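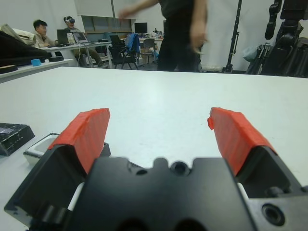
Figure 4. Gripper open over the demonstration table, with both finger pads visible.

Section 4. Preparing the Arm for a Visitor Demonstration

This section applies to all open days and scheduled visits held in the Follholm workspace. It is to be read together with Section 3 (Power and Emergency Stop). Staff who have not completed the Tijani operator course may assist with visitors but may not run the arm.

4.1 Before visitors arrive

1. Clear the part of the table directly in front of the arm. Trays may remain at the side if they will be used in the demonstration.

2. Walk the full reach of the arm and mark the visitor line on the floor with yellow tape. Adults and children stand behind the same line.

3. Switch on the controller and wait for the ready signal. Start-up takes up to 70 seconds. Do not press the start key a second time during this period.

4. Set the speed limit to 20 percent. The setting returns to its default whenever the controller is switched off, and must be entered again after every restart.

5. Open the gripper fully. Compare the position of the fingers with Figure 4. The red-orange pads should stand wide apart with nothing between them.

6. Inspect each pad by eye and by touch with the arm stopped. Record any torn or lifted material in the log, and ask the duty supervisor whether the pad is to be replaced before the session.

Caution: Keep hands out of the gap between the fingers at all times while the controller is on. The pads are soft, but the closing force is not reduced by the speed limit.

4.2 Running the demonstration

1. Introduce yourself and point out the emergency stop to the group.

2. Place the first object on the table. Objects used in a demonstration may not weigh more than 500 grams. Glass and open containers of liquid are not permitted.

3. Step back behind the line and start the program named Gremside Short. The arm will pick up the object, hold it, and set it down.

4. Invite questions while the arm is at rest. If a visitor wishes to place an object, stop the arm first and remain beside the visitor until the placement is complete.

5. Where headset control is part of the visit, a second trained operator must stand at the emergency stop. The person wearing the headset should be seated.

Note: Visitors may take photographs from behind the line. Computer screens showing staff accounts are to be locked.

4.3 After the session

1. Return the arm to its rest position and open the gripper.

2. Switch off the controller and remove the key.

3. Enter the session in the log, including any stop that was not planned.

Questions about this section should be sent to Ibrahim Wike at the Treltville office. Requests for group visits are covered in Section 6.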